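Hall Notes, Fri 9 February

The reading room, the winter hours and the new tables

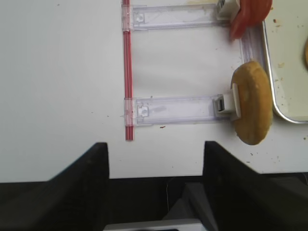 White tabletop with a thin red rod and two clear plastic arms.

Dear readers and neighbors,

It is already the second month of the year and I have many small things to tell, so I will try to be orderly. Most of them concern the reading room on the ground floor at Nudby, which was closed for eight days in January and is now open again for everybody.

The reason for closing was the floor. Under the old carpet we found boards in quite good condition, except in the corner near the radiator, where they were soft and had to be replaced. The new boards have a lighter color than the old ones. We were told that they will become darker with the years, and in the meantime we put the magazine rack on top of them. The carpet is gone for good. Several readers have told me that they miss it because the room was more quiet before, and I must agree. When a chair is moved now, one hears it on the stairs. We have bought felt pads for all the chairs and they are glued on, but please lift the chair a little when you stand up.

The tables are also new. The old ones were dark brown and very heavy, and two of them could not stand straight any more. The new ones are white and lighter to carry, so we can push them to the wall on the evenings when the room is needed for something else. White shows everything, of course. A cloth and a spray bottle are on the windowsill, and if you have eaten a sandwich it would be kind to wipe after you. Coffee is allowed as before. Soup is not allowed as before.

The old tables went to the sailing club in Uvatov, where they will be used in the boat shed. They came with a trailer on a very icy morning and it took them two trips.

Opening hours

Until the end of the season the reading room is open Monday to Thursday from ten until seven, and on Saturdays from ten until two. It is closed on Fridays, and this is new. We had the Friday hours for many years, but on most Fridays in the autumn the room was heated for one or two readers only, and heating has become the largest cost in our budget after the rent. If you are one of those Friday readers, I am sorry. You can ask for a key card at the desk. It costs 40 for the year and it opens the side door, not the main door, until nine in the evening on all days. With the key card the heating stays on the low setting, so bring a sweater.

The books

We have now over 3000 books on the shelves, and this is more than the shelves were made for. In the crime section they stand in two rows, and the ones behind are never borrowed. Before summer we will therefore take out some titles, first the ones we have double and then the ones which nobody has taken home in ten years. A list will hang next to the desk during March. If you see a book on the list that you think must stay, write a small cross beside it and we will keep it one more year. Last time the whole row of railway history was saved in this manner, and it has been borrowed quite often after that.

The books we take out will be sold at the June market, together with cakes. Please do not bring us your own books for this sale yet, as we have no place to keep them dry. From the middle of May it is possible.

We also received a fine gift from the Bisht bookshop, which has closed its store on the harbor side. They gave us 70 children's books in seven languages, most of them never opened. I have put them in the low shelf by the window. Many are picture books with very little text, and I can recommend them also for adults who are learning a language. When I came to this country I learned my first words from a book about a badger who cannot sleep, and I still know half of it by heart.

The conversation evening

The conversation evening continues on Tuesdays at six. We are usually 19 persons when the weather is good and fewer when it snows. You do not need to register and you do not need to speak well. We sit in small groups and each group gets a subject on a piece of paper. In January the subjects were bread, neighbors, the dentist and a journey that went wrong. The dentist was the most popular and two groups did not want to stop when the time was out.

We would like to have more people who have the language as their mother tongue. At the moment there are only four of them, and they get tired, because everybody wants to sit with them. One hour in the month is already a help.

The boat

Readers have asked me what happens with Erik, the old ferry which gave our newsletter its drawing on the first page. She is still at the yard in Uvatov and the work on the hull is going slowly. The plan is that she will be back in the water for the June market, but the same plan existed last year. I would not buy a new hat for the occasion. When I know the date it will be in these notes and on the board outside the hall.

Small things

The umbrella stand has been moved to the left of the entrance.

A pair of brown gloves, size small, was left on the radiator before we closed. They are at the desk.

The photocopier takes coins again. It does not give change.

The lamp above the atlas shelf is blinking. The electrician has been called two times and will be called again on Monday.

For the next notes I would like to receive your texts before the end of the month, short if possible, and with your telephone number so that I can call if I do not understand something. You can send them by mail or put them in the box by the stairs.

With friendly greetings from the desk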